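Products > Hand-Held Grippers > Kurnby Pair

The Kurnby is a pair of hand-held grippers for teaching robots by showing them. You hold one in each hand, do the job the way you'd like it done, and the recordings go straight into Vultiveo, our training software. We've been fond of this way of working for years – it lets people show what they know at their own table.

Most of our own testing has been on small, fiddly household things, and jewelry has taught us the most. Strings of pearls and braided cord snag on each other, and a ring gives the ribbed pads very little to hold.
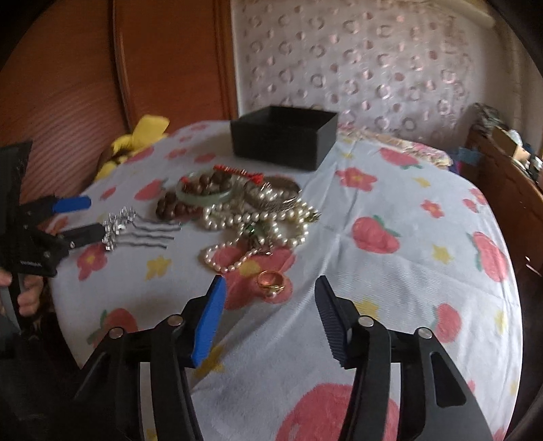
In the Hájek study we trained 2 policies on the same sorting task, one from single-hand recordings and one from paired recordings. The paired one left fewer tangles behind, and it did noticeably better with bangles that had beads heaped inside them. Hairpins are still hard for both, I'm afraid!

Each set comes with 3 spare pads and a Gamico carry case.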